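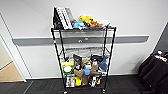
Esov Shelf List, read me first

The Esov Shelf List is a table of the things which stand on the open shelves of our lending room. It was made for people who borrow, and also for people who want to compare how small lending rooms keep their stock. Toys and household things are kept together on purpose, and families usually take both. On the black wire cart, for example, the plush toys share the top shelf with a tall white ribbed thing, and a small blue cup stands lower down among other plush toys. Each of them must have its own line in the table, also when they touch each other. The table now has 1,692 lines, and the last full check was made in September.

Files

shelf_list.csv: the main table, one line for one thing
categories.csv: the 93 category names, with a short explanation in English
changes.txt: what was corrected and by which person

Columns

The main table has 15 columns. The most important are these:

item: the everyday name, for example "cup" or "plush toy"
category: one name from categories.csv
shelf: top, middle, lower or bottom, always read from the front
colour: the main colour first, then the second if there is one
surface: how the outside feels or looks
note: free text, can be empty

In the column surface we accept only simple words: smooth, fuzzy, ribbed, dotted, woven, wire. If a thing has two surfaces, both are written, with a plus sign between them. We don't write the name of a material if it isn't on the label. Earlier lists had "leather" in many places where it was only a guess, and those lines are corrected now. 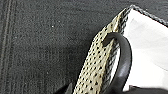 Zsófia Lengyel wrote to us that "dotted" and "woven" are too near to each other, and that two persons will never choose the same word for a strap or a bag. She proposed one word, "patterned", for both. We have tried it with the 501 lines of the category Soft Things and found that searching became harder, so the two words stay. Her second proposal, to allow "not sure" in this column, is accepted.

Place on the shelf

Writing down the place of a thing is more difficult than writing down its name. Things are moved by borrowers many times in one afternoon, and the list is only correct for the moment when it was written. Please begin with the top and go from left to right. On the top of the wire rack the light blue plush toy comes before the orange-brown one, so it also comes first in the table. The large open space under the top shelf gets no line.

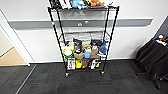
Packages are entered by what can be seen on the outside, without opening. This rule came from Leobardo Gallegos, after many lines were found with contents which nobody had checked. For the colour we write the larger part first. If it is difficult to say which part is larger, begin with the colour nearest to the top, so the thing at the left of the crowded level, yellow above and green below, would be "yellow, green". The big white part on its front goes into the note.

Known problems

The category Kitchen Small and the category Cups overlap. Plelska names from the old list are still in some notes and will be translated. Shelf "middle" was used for two different levels before Eleri Mostyn corrected the first half of the table; the second half is still open.

Corrections can be sent to Marisol Mendoza or left on paper at the desk before 5 pm. Please give the line number.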